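Category: Equipment Planning / Pre-Purchase Inspection
Last updated: August

TABLETOP ARM CELL – PRE-PURCHASE CHECKLIST WITH COMMENTS
Site: Surndale, upstairs workroom
Inspector: Dwynwen Griffiths
Purpose: condition and fit check ahead of the second-cell budget request. Quotes on hand from Rarnix (arms, mounts) and Lougher (tables, flooring).

1. Base and mounting
1.1 Footplate bolts present and tight – PASS. Torque marks to be added on the new unit. Rarnix charges for this if ordered later.
1.2 Footplate flat to bench – PASS.
1.3 Spare mounting hardware in stock – FAIL. Add one kit, $28.

2. Work surface
2.1 Bench rated for base load – PASS. Lougher quotes $315 for the same bench. Accept.
2.2 Surface covering flat, no lifted corners – PASS. Matte brown stays the standard for both cells. Gloss finishes gave poor results in the Brakura trial.
2.3 Reach to all task items from base – COMMENT. Items near the side edges need a reach test before the layout is copied. Do not order a wider bench until this is done.

3. Grippers and wrist cameras
3.1 Fingertips secure, no splits – PASS.
3.2 Replacement fingertips budgeted – FAIL. Line was left off the draft. Enter $53 per set, two sets.
3.3 Wrist camera bracket secure – PASS.

4. Cables and floor
4.1 Cables clear of walkways – COMMENT. Floor cable behind the bench to go in a covered channel. Carry $300 for both cells.
4.2 Emergency stop within reach of operator – PASS. Second cell needs its own stop; sharing is not acceptable.

5. Surroundings
5.1 Desks and seating outside arm reach – COMMENT. Measure at full extension with the gripper fitted. Record the figure on the floor plan before the purchase order goes out.
5.2 Daylight control – PASS. Roller blind leaks light at the edge. Price a side channel, low priority.
5.3 Drinks kept off the bench and away from powered equipment – COMMENT. Remind staff at the start of each shift.

6. Task items (kitchen set)
6.1 Cup rack, plastic cups, bowls, cutting board, cloths – one duplicate set required. Buy the same rack, dowel included, or the placement tests will not compare.
6.2 Knife is plastic – PASS. No metal blades to be purchased for either cell.
6.3 Lemons – list under consumables, not equipment.

Result: approve second cell subject to 1.3, 3.2 and the reach test in 2.3.

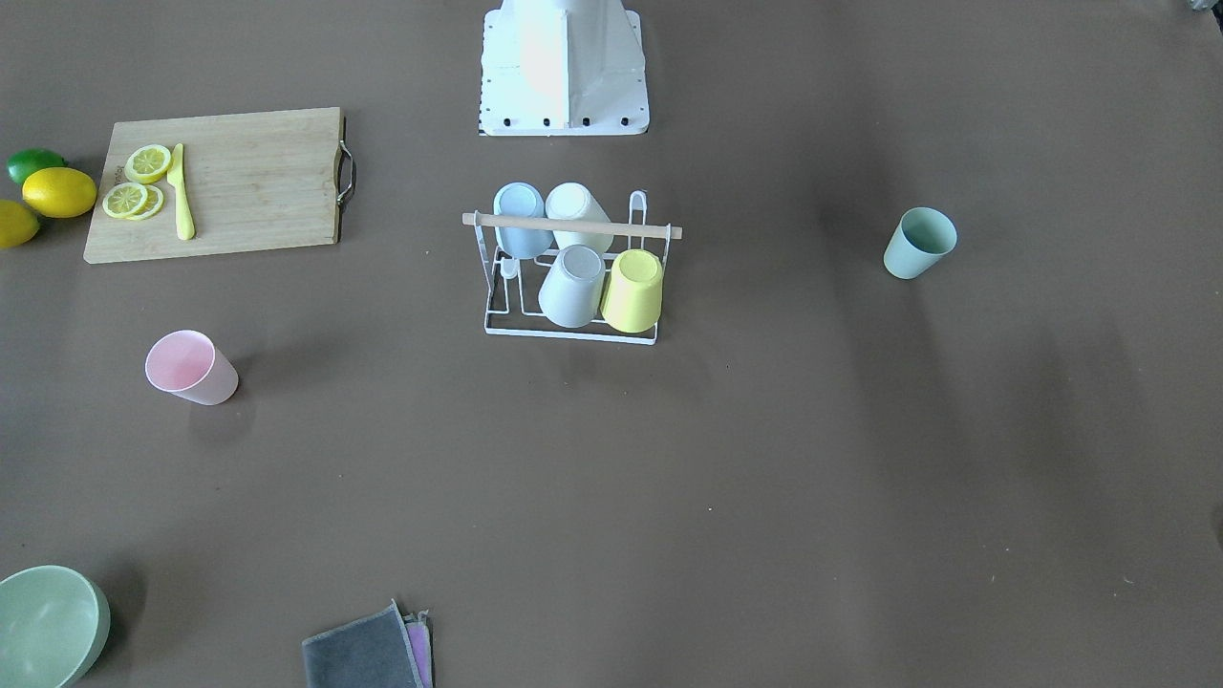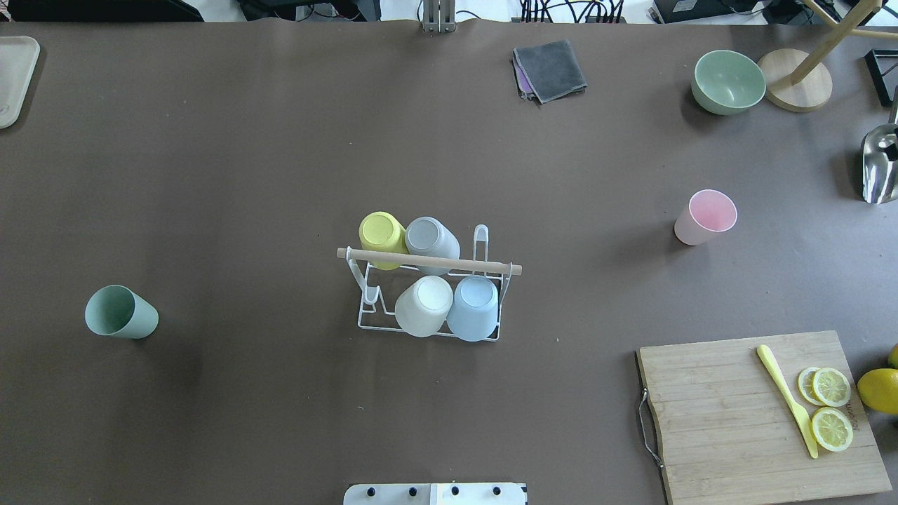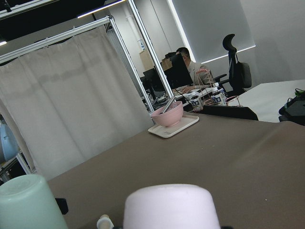

Items 1, 2, 5 and 6. First and second views: bench with cup rack and cutting board. Third view: gripper fingertips, with desk and window blind behind.

Questions on this checklist: Equipment Planning, Surndale | Back to top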